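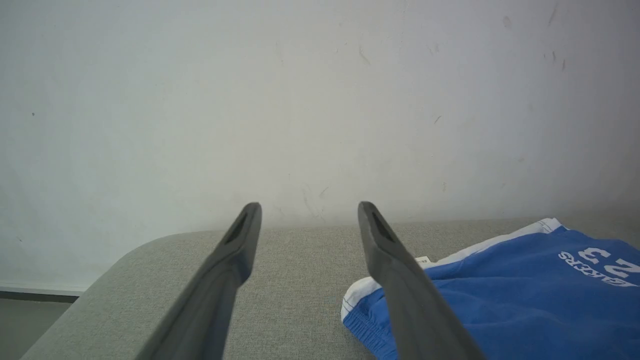

Foro Solheim > Casa y ropa > Lavado y cuidado

Tema: Ropa de baloncesto que sale limpia de la lavadora y huele a los diez minutos de ponérsela

Vasilică Cârstea
2019-07-21

Buenas tardes a todos, y perdonad de antemano si me enrollo, que me conozco. Tengo dos hijos que juegan al baloncesto, el mayor en el equipo del barrio y la pequeña en el del colegio, y entre los dos generan una cantidad de ropa de poliéster que no os podéis imaginar (o sí, porque veo que por aquí hay varios padres y madres en la misma situación). El caso es que la ropa sale de la lavadora oliendo bien, la doblo, la guardo tan contento, y en cuanto el niño empieza a sudar un poco vuelve ese olor agrio, como de vestuario viejo. No es que la ropa esté sucia, es que el olor parece vivir dentro de la tela.

Lavo a 30 grados, programa de sintéticos, con detergente líquido del normal y un buen chorro de suavizante, porque en mi casa siempre se ha echado suavizante y mi madre no concebía una colada sin él. He probado a cambiar de detergente y nada. He probado a echar más cantidad y diría que ha ido a peor. Con el algodón no me pasa, las camisetas normales y las toallas salen perfectas.

Lo que me frena para hacer algo más drástico son los estampados. Las camisetas del club llevan el número en vinilo y hay uno que ya se está cuarteando por las esquinas, y luego están los pantalones de equipos de la NBA, que los niños cuidan como si fueran reliquias. Por el pantalón azul de los Lakers con el 23 hemos tenido ya más de una discusión familiar, y no quiero ser yo el que se lo estropee con un experimento. ¿Alguien ha conseguido quitar el olor sin cargarse las letras? Cualquier consejo será bien recibido, de verdad, y si hay que leer mucho se lee.

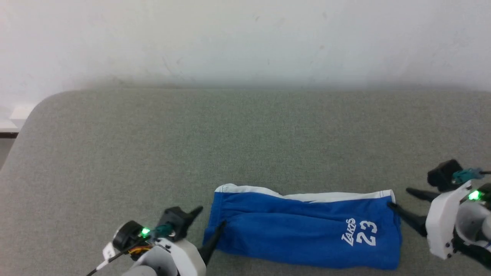
Dela Akolgo

Hola, Vasilică, bienvenido al club de los desesperados del poliéster. Quita el suavizante y tendrás media batalla ganada. Sé que cuesta (a mí me costó, me encantaba el olor al abrir el armario), pero en la ropa técnica deja una película que retiene el sudor y la grasa de la piel, y lavado tras lavado se va acumulando. Lo mismo con el exceso de detergente, así que eso que notas de que echando más va a peor no son imaginaciones tuyas.

Para lo que ya huele, yo hago un remojo en un barreño con agua templada y un vaso de vinagre blanco de limpieza, 20 minutos, todo del revés. Luego a la lavadora con la mitad del detergente de siempre y nada más. Las prendas que están muy cogidas necesitan repetirlo dos o tres veces, así que paciencia y no te desanimes si a la primera no notas gran cosa. Y tiende en cuanto acabe el programa, por favor, que la ropa olvidada dentro del tambor es la mejor manera de volver a la casilla de salida.

Alvar Engström

De acuerdo en lo del suavizante, en lo del vinagre no tanto. Durante una temporada lo usé en todo y acabé con los elásticos de varios pantalones cedidos y la goma de la lavadora reseca. No puedo jurar que fuese culpa del vinagre, pero lo dejé y no me ha vuelto a pasar. Además huele la cocina entera a ensaladilla.

A mí lo que me funciona es el percarbonato, una cucharada en el cajetín y a 40 grados. Por debajo de eso trabaja poco, y a 30 casi ni se entera. Eso sí, con colores muy vivos hay que probar antes en una costura de dentro, y con las letras no me la jugaría más de una vez al mes.

Dela Akolgo

Alvar, con todo el cariño, si me dices que el vinagre estropea las gomas y a renglón seguido le recomiendas percarbonato a 40 sobre vinilos que ya se están cuarteando, algo no me cuadra, jaja. Un vaso en un barreño lleno va muy diluido, y como el remojo es fuera de la máquina, la goma de la puerta ni lo ve. Llevo siete años con el mismo sistema y los pantalones de mi hija se han ido quedando pequeños mucho antes que viejos.

Alvar Engström

Acepto lo del barreño, yo lo echaba directamente en el cajetín, y en cantidad generosa. Retiro la mitad de lo dicho. La otra mitad la mantengo, que uno tiene su orgullo.

Akash Rajput

¡Qué hilo tan útil! Lo leo desde el sofá con la bolsa de deporte de mi chaval todavía cerrada en el pasillo, así que me doy por aludido. Precisamente quería preguntar por eso, por la bolsa. En casa lavábamos la ropa estupendamente y resulta que la volvíamos a meter cada semana en una bolsa que no se había lavado desde febrero. La vaciamos, la pasamos por agua con jabón, la dejamos dos días abierta en la terraza y la mejora fue tremenda. También mirad las zapatillas, que muchas veces viajan junto a la camiseta limpia y le contagian todo.

De los estampados puedo contar que lo que más los castiga es la secadora. Yo metí una vez la equipación completa, 14 camisetas que me tocó lavar por turno, y se quedaron unos números pegados con otros. Tuve que llamar a las demás familias una por una. Fueron muy amables, pero no me han vuelto a dar el turno.

Vasilică Cârstea

Muchísimas gracias a los tres, no esperaba tanta respuesta en una tarde de verano. Secadora no tengo, menos mal, pero el tendedero lo pongo a pleno sol y ahora me pregunto si será eso lo que me está cuarteando el vinilo. Y la bolsa, Akash... la bolsa no la he lavado nunca. Me da un poco de vergüenza escribirlo.

Eilif Söderlund

Sol directo, poco y siempre del revés. Yo tiendo a la sombra y con aire, que el poliéster seca enseguida y no necesita más. Para el vinilo que ya está levantado de las esquinas, hay quien lo plancha con papel de horno por encima, por el revés y sin vapor. A mí me ha salido bien con letras gruesas y fatal con las finitas, de modo que en la prenda favorita de nadie lo intentaría.

Discrepo un poco de todos en una cosa: tanto remojo y tanto polvo no hace falta si la ropa se enjuaga la misma noche del partido. Con agua fría, en el lavabo, y a escurrir. Se tarda menos que en leer este hilo (y lo digo con cariño, que me lo he leído entero).

Vasilică Cârstea

Pues me quedo con el plan siguiente: fuera el suavizante, remojo de Dela para lo que ya huele, tendedero a la sombra y la bolsa a lavar esta misma noche. Lo de enjuagar después de cada partido lo voy a proponer en la cena, aunque ya me imagino las caras. Una duda para Dela, que luego se me olvida: el barreño, ¿uno para cada color o todo junto?

Dela Akolgo

Lo azul y lo rojo por separado las primeras veces, que alguna prenda suelta tinte. Después ya todo junto sin miedo. ¡Y cuéntanos qué tal la bolsa!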